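Sleeping in a Rented Room: What We Learned About Noise, Light and Rest in Student Housing

Final project report, Housing and Everyday Life seminar
October 22, 2026

Why we chose this subject

When our group first sat down to pick a topic, we went in circles for most of an afternoon. One of us wanted to write about rent, another wanted to write about kitchens (there is a lot to say about shared kitchens, and we may come back to it one day), and the third kept yawning. She had slept badly again, and when we asked her why, she gave us such a long and detailed answer about the street light, the upstairs neighbor and the pipes that we stopped arguing and wrote it all down. That was our subject.

There is plenty of advice out there about sleep, and a good deal of it assumes you own your bedroom, or at least that you can change it. Students mostly can't. We move in with two suitcases, we get the furniture that is already there, and we move out again before we have figured out which way the draft comes from. So our question became a modest one: what keeps students in rented rooms awake, and what can they do about it that doesn't cost much or upset the landlord?

Where we worked

We did our project in the Grimby neighborhood, which will be familiar to anybody who has taken the number 15 bus out past the rail yard. It has older brick houses that were split into single rooms years ago, and then on the north side there are the newer blocks, the biggest of which is Jansen Court. Everyone we know has lived in one or the other. The old houses have thick outside walls and very thin inside ones, and the new blocks are pretty much the reverse of that, or so we believed when we started.

We wanted both kinds in the study. We put up a notice in the laundry room at Jansen Court and another in the window of Stanis, the bakery on the corner, where the staff were very kind to us and let us leave a stack of paper forms by the register. We owe them a lot, and also we ate a great many cinnamon rolls.

How we went about it

The project had two halves. The first was a sleep diary. Students who signed up filled in one short form each morning for as long as they were willing, saying when they went to bed, when they thought they fell asleep, how many times they woke up and what woke them. By the time we closed the collection we had 1,123 completed forms, which was far more than we had hoped for and, we will admit, more than we had planned how to type up. It took us most of February.

The second half was a set of room visits. We asked people from the diary group if we could come and see where they slept, and we stayed for a cup of tea and a talk. We didn't use a fixed list of questions. We had tried one on each other beforehand and it made all of us sound like we were applying for a loan. So we just asked people to tell us about their nights, and then we let them wander. People will tell you a surprising amount about their lives if you start with their pillow.
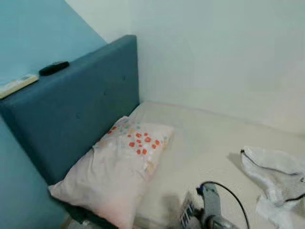
For the noise part we borrowed a small sound meter made by Galtel from the physics department's loan desk. It logs a reading at regular intervals through the night and you read the results off it in the morning. We learned to use it by leaving it in our own rooms first, and one of us found out that she snores, and asked that the file be deleted.

We left the meter with each household for one night, near the bed, and asked people to go about their evening as usual. A single night isn't much, and we know it. A Tuesday is not a Saturday, and a windy night is not a still one. We come back to this at the end.

What people told us about noise

We had expected traffic to be the big one. Grimby has the rail yard on one side and a busy road on the other, and when you visit during the day you notice both right away. But when we sorted the diaries, traffic came well behind the sounds made by other people inside the same building. Doors were the worst. A door that swings shut on its own at one in the morning seems to bother people more than a freight train does, and quite a few diary entries had nothing in the "what woke you" box but the word "door," sometimes underlined.

We think this has to do with what a sound means to you. A train is just a train, and after a week or two you stop hearing it. A door is somebody, and you lie there wondering who it is, and whether they are coming in or going out, and whether they will be taking a shower next. Several people told us something like this in their own words and it matched what we had felt ourselves.

The meter told a slightly different story. In the newer blocks the nights were steadier and quieter overall, but the single loud moments stood out more sharply. In the old houses there was always a bit of hum from refrigerators and pipes and somebody's radio, and the sudden noises rose out of it less. Students in the old houses complained about noise more in conversation, but they did not report waking up more often. We found that interesting and we don't have a full explanation for it.

What people told us about light

Light came up less often in the diaries, but when it did, people had strong feelings. The street lights on the main road were changed to the bright white kind a while back, and rooms facing that side get a good deal of it. Some people hung a towel over the curtain rod. Some slept with a T-shirt across their eyes. One person had moved the whole bed so that the foot pointed at the window, and was very proud of this, and we did agree it was much better.

There was also the matter of morning light, which a few people wanted more of. If you have an early class and your room faces north, getting up in winter is hard work. We had written our form as though light was always a nuisance, and by the second week we wished we had worded that question differently. 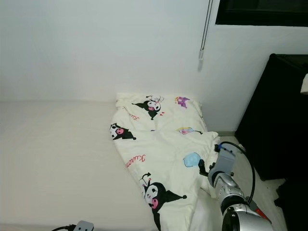

Temperature was something we hadn't planned to ask about at all. It crept in on its own. Nearly everybody we visited brought up being too hot or too cold before we had our coats off, and in the shared houses there was usually a story about the thermostat. In the end we added a line for it on the form, which means the early diaries don't have it and the later ones do. We have kept those two groups apart in our tables.

Small changes that people tried

In the last part of the project we asked the diary group to try one cheap change and keep writing for another week. We let them pick. We thought that was fairer than handing out instructions, and they knew their rooms better than we did.

The most popular choice was felt pads on door frames, and it spread in a nice way, with one household doing it and then the people across the hall asking where they had bought them. A pack costs next to nothing. Earplugs came second, and opinions on those were split right down the middle. Some people loved them, and some couldn't stand hearing their own breathing. A few groups of housemates agreed on a quiet hour, and although this sounds like the simplest change of all, it was the one that took the most talking. Where it worked, people said the talking had helped as much as the quiet.

Extra bedding, thicker curtains and a lamp with a warmer bulb were also on the list. We can't rank them properly as too few people chose each one. We can say that most of those who tried something wrote down fewer wakings in the second week than in the first, and we can also say that we should be careful with that. People who have just gone to the trouble of sticking felt on a door would like it to have worked. We would too.

What we would do differently

We would run the sound meter for several nights in every room, and we would find a second meter, so that two rooms in the same house could be measured at the same time. We would ask about temperature from the first day. We would also put the diary on paper only. We offered an online version halfway through, and the online forms were shorter and had fewer remarks in the margins, and the remarks turned out to be our favorite part.

Our group was also not a fair picture of all students. The people who sign up for a sleep project tend to be people who are worried about their sleep. Anyone who drops off the minute they lie down had no reason to take a form from the bakery counter, except maybe to be polite.

Thanks

We would like to thank everyone who filled in a form with their eyes half shut, and everyone who let us into their rooms and gave us tea. Our thanks go as well to the physics loan desk for being patient about the meter, which we returned late, and to Stanis for the counter space. The blank diary form can be picked up from the seminar office by any group that would like to use it next year.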